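Plates, Trays and Soft Things: the Erkiment Tabletop Gallery

Erkiment makes tableware in quiet colours, and we have been living with a good deal of it lately. The pale green comes up in every conversation. Some people call it sage, some call it hospital, and one letter from Flornemdale compared it at length to a caravan. We like it. It goes with toast.

This page gathers our table pictures, with a line or two for each. The green plate has a low rim and no pattern at all, so whatever you put on it has to do its own talking. Peas are wasted on it. A fried egg looks like an advertisement.

We own far too many plates. The cupboard at Monduneck held 121 at the last stocktake, 19 of them chipped and kept for toast crumbs and paint. The soft toys are a separate problem – they live in a drawer, they come out for the lighter pictures, and they go back in looking faintly put upon.

White tabletop, soft things
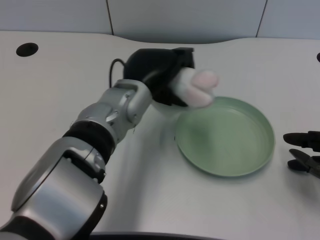
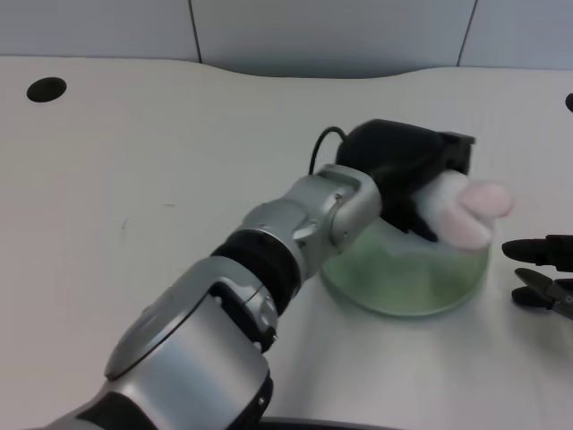
Soft and white with pale pink ends, in both pictures. Ears or toes, according to taste. The round green plate is in the first.

A word about the table, as people write in about it. White is a fine colour for a tabletop until the first cup of tea, after which it becomes a record of your habits. We wipe ours with a damp cloth and a drop of washing-up liquid, and have given up on the special spray, which smelt of pears and did very little.

The green also comes as a bowl (catalogue number 822) and as a jug that pours beautifully in every direction. The Mondal range is the same shape in grey, for people who find sage too exciting. Prints of any picture in the gallery are available in runs of up to 200, unframed, posted flat in a stiff envelope. More tables in January, when the oatmeal colour arrives and we have to find something to say about it.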